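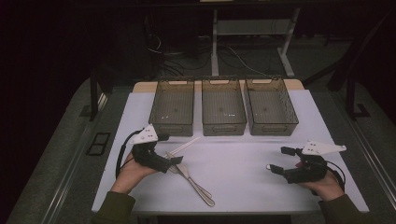
**flostby_k:** Does training on demonstrations from hand-held grippers carry over to a fixed two-arm cell without any teleoperated data?

**lovon2:** It carries over for coarse placing and falls short where two thin items touch. We trained on 246 hand-held demonstrations of cutlery sorting and got 68 per cent of items into the correct basket on the arms. No teleoperated data was used.

**itgate:** 68 per cent of items, or of whole trials? Those are very different results.

**lovon2:** Items. Whole trials with every item correct came to 43 per cent.

**itgate:** Then I'd lead with 43. A sorting run with one fork in the wrong basket is a failed run.

**phi_bench:** Disagree. Per-item scoring shows where the policy breaks. With Phí we logged both and the whole-trial figure hid a grasp problem on crossed handles for months.

> No teleoperated data was used.

Did you match latency between the grippers and the arms?

**lovon2:** Yes – gripper width and pose are shifted separately before training. Without the shift the jaws closed early on the knife.

**itgate:** Fine, but report both numbers, and say how many seeds.

**lovon2:** 2 seeds. I'll add the whole-trial column to the table in June.

**flostby_k:** Thanks. I'd still like to see chopsticks scored separately from metal items.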